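Griltunen Business Park: Progress Report on the Warehouse Conversion and Leasing Program

Prepared for the Liyanage regional development fund by the Sokidar project office

Reporting period: January through March

Dear friends at the fund,

It has been a full winter out here, and we are glad to be able to sit down and tell you how your money has been put to work. Those of you who visited in the fall will remember a long brick shed with a leaking valley gutter, a loading yard that turned into a pond every time it rained, and a stack of drawings that we kept promising would soon become walls. A good many of those drawings are walls now. Some of them are still drawings, and we will get to those too.

Where the building stands

The main shed at Griltunen has a new roof from the north gable to the fire wall. The roofers lost most of January to wind, which put us behind, but they came back with a larger crew in February and made up a good part of the time. The valley gutter that gave us so much trouble has been rebuilt in two falls instead of one long one, so that the water leaves the building at both ends. We had heavy rain in the first half of March and went around that evening with flashlights looking for drips. We found one, at a vent collar near the old office, and it was sealed the next morning.

Inside, the shed has been divided into small and medium units, as set out in the plan you approved. The dividing walls are up to full height on the east side. On the west side the steel studs are standing and the board is stacked and ready, but we are holding off on closing them until the electrical inspector has been through. He has asked for a second look at the panel in the west corridor. We expect that to be a matter of relabeling and one longer run of conduit, and the contractor has agreed to do it within the price.

The floor has been the pleasant surprise of the quarter. We had set money aside to grind and recoat the whole slab, and the survey came back saying that only the strip along the loading doors needed it. The rest has been cleaned and sealed. That leaves a little over in the flooring line, and in the requests section we ask your permission to move it.

The loading yard

You asked us at our last review to say more about the yard, and you were right to ask. A light-industrial tenant will forgive a plain lobby, but no tenant will forgive a truck that can't turn around. The yard has been regraded toward the new drain on the street side, and the base course is down and rolled. Asphalt will follow once the plant opens for the season, which in our area usually means the middle of April. Until then deliveries come in over the gravel, and the drivers have been very patient with us.

There are 30 parking spaces in the finished layout, the same as in the approved plan, though we have moved the row that used to run along the fence. Moving it gives the larger trucks a clean swing into the east doors. The neighbors on the lane side were shown the new layout in February and their main worry was headlights, so we have added a hedge. It will look thin for a couple of years, as new hedges do.

Leasing

Now to the part we know you turn to first. At the end of March, 60 percent of the floor area in the east half was under signed lease. That is a little better than we had hoped for a building with no asphalt in front of it. The tenants are a nice mix: a print finisher, a firm that repairs commercial kitchen equipment, a small importer of tile, and a few businesses that work with textiles and household goods and like having a clean, bright room with a loading door close by. 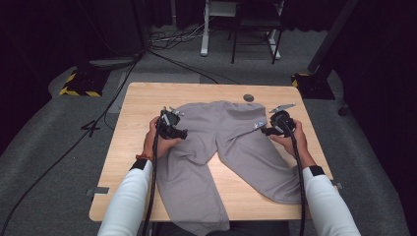 Light gray pants spread out on a wooden table, with a hand-held gripper in each hand.

The west half is slower, and we would sooner tell you so plainly than dress it up. We have letters of interest for several of the medium units, but a letter is a long way from a lease, and two of the parties have asked us to come back to them when the power is on and they can see the finished space. We think that is reasonable. We would ask the same in their place. Our leasing agent, Nukovine, has kept up steady contact with all of them and walks the building with someone new nearly every week.

Rents are holding at the level in the plan. We have given two short rent-free periods to early tenants in return for longer terms, and both are inside the allowance you set. We have turned down one request for outdoor storage, which would have taken up half the yard, and one from a business that wanted to run a diesel generator through the night. We were sorry to lose them, as they were pleasant people and would have taken a large unit, but we have houses on the lane and a promise to keep to the people who live in them.

One thing we have learned from showing the units is how much visitors care about small matters. They ask where the mop sink is. They ask whether the corridor lights come on by themselves, who clears the snow, whether a pallet jack will fit through the inner doors. (It will. We widened those doors in the second round of drawings after a very helpful conversation with the tile importer.) We have put together a short welcome sheet that answers these questions, and Nukovine now sends it out ahead of every visit.

Money

Spending to date is inside the approved budget. The roof came in over its line on account of the rebuilt gutter and the extra crew, and the floor came in under, and the two very nearly balance. The yard is on budget so far, with the asphalt still to be bought. We have a fixed quote for it that holds through the end of May.

The contingency has been drawn on only once, for the removal of an old fuel tank found beside the boiler room when the drain trench was dug. The tank was empty and the soil around it tested clean, which was a great relief to everyone. It still had to be lifted out and carted off by a licensed hauler. The hauler's invoice is numbered 521 and is attached to the financial statement along with the soil results, as your office requested.

We would like to say a word of thanks here for the speed with which the second installment was released. It arrived while the roofers were on the scaffold, and it meant we could keep them there without a break.

Delays and worries

The electrical work on the west side is the main one. If the inspector is satisfied in April, we can close the walls, paint, and have the medium units ready to show properly by early summer. If he isn't, we could lose another month, and the interested parties may start looking elsewhere. We have asked the contractor to walk the corridor with our own engineer before the inspector comes back, so that there are no surprises on the day.

The overhead doors are the other. The first set arrived on time and went in well. The second set was made to the wrong height and has gone back to the factory, at the factory's cost, and we are waiting for a new delivery date. In the meantime those openings are boarded and locked. It looks a bit gloomy from the street, we admit, and we will all be happy to see the boards come down.

We have also had some trouble with the site sign. It blew over in January, was put back up, and blew over again. It now has deeper footings.

What comes next

In the coming quarter we plan to finish the electrical work, close and paint the west side, lay the asphalt, plant the rest of the hedge, and hang the second set of doors as soon as we have them. The shared kitchen and the two meeting rooms in the old office will be fitted out in May. The tenants on the east side have asked for a bike shelter, and we have found a good spot for it by the south door, out of the way of the trucks.

We would also like to hold a small open house once the yard is paved. It would be a chance for the neighbors to come in and see what all the noise was for, and for the tenants to meet one another, which they have had little occasion to do beyond nodding in the corridor. We hope very much that some of you can join us. There will be coffee from 10 in the morning.

Requests to the fund

First, we ask for your approval to move the unspent part of the flooring line to exterior lighting. The yard has changed shape since the lighting was designed, and the east doors need one more pole than we allowed for.

Second, we ask that the date for completing the west side be moved back by one month. The cost does not change, and the final leasing target stays where it is.

The financial statement, the revised yard layout, the soil results and the leasing schedule are attached. If anything in them is unclear, please call the project office. Someone is there from 8 in the morning, and the kettle is usually on.

With warm thanks for your patience and your support,

The Sokidar project office
Griltunen Business Park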